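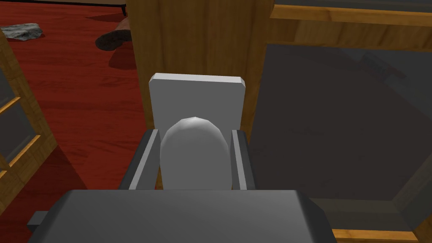
Figure 1. Egg-shaped object held between two fingers, computer render.

Moulded fibre trays for small egg producers
Progress report to the Davik Fund, period ending September
Prepared by Efthymia Tsoukalas, Winska Packaging Trials

1. Position at the end of the period

The work compares moulded fibre trays made from mixed waste paper with trays made from paper and barley straw. The straw blend is intended for farms that pack by hand and store in unheated sheds. Pulping and forming are complete for both blends. Compression testing is complete for the paper tray and part complete for the straw tray. Transport trials have started on one route. The work is within budget but behind programme on drying, as set out in section 3.

2. Work carried out

Straw was supplied by Fourie in bales, chopped on site and soaked overnight before pulping. The first batches gave a coarse surface with loose fibre along the rim. A longer beating time reduced this, at the cost of slower drainage through the mould. We have kept the longer beating time for all later batches and recorded the drainage time for each.

The forming mould is unchanged from the previous period. Two vent holes in the corner cells blocked repeatedly with straw nodes and are now cleared by hand between pressings. A finer screen has been ordered for the pulp tank.

Compression tests were run on stacks of filled trays. A set of 100 paper trays was tested after conditioning and the results have been sent to the fund as a separate sheet. For the straw blend, 34 trays have been tested so far. The straw trays fail later at the cell walls than the paper trays, but the corner posts are weaker and the spread between batches is wider. We do not yet regard the straw figures as suitable for publication.

Transport trials are being run by Yuto Ichikawa on the Bellovus farm route, which includes a length of unsurfaced track. Trays are inspected at loading and at the packing station. Cracked shells are logged by layer and by cell. Hairline cracks are found by candling, and the same person does the candling at both ends.

3. Problems and changes

Drying remains the main difficulty. The straw trays hold more water when they leave the mould and warp if the oven is run at the setting used for paper. Lowering the temperature corrects the warping but lengthens the cycle. We have lost 3 weeks to this. Trays from the affected batches have been repulped and do not appear in the test results.

The humidity logger in the storage shed stopped recording for part of the period. The missing readings cannot be recovered and the storage test has been restarted with a fresh set of trays.

4. Spending

Materials are below forecast, as the straw was delivered in a single load. Oven energy is above forecast. We request permission to move the underspend on materials to energy. No change to the total award is sought.

5. Next period

Complete compression testing of the straw blend.
Fit the finer screen and check the effect on blocked vents.
Run 4 further journeys on the Bellovus route, including one with mixed stacks.
Report on the restarted storage test.
Agree with the fund which tray drawings may be released to other producers.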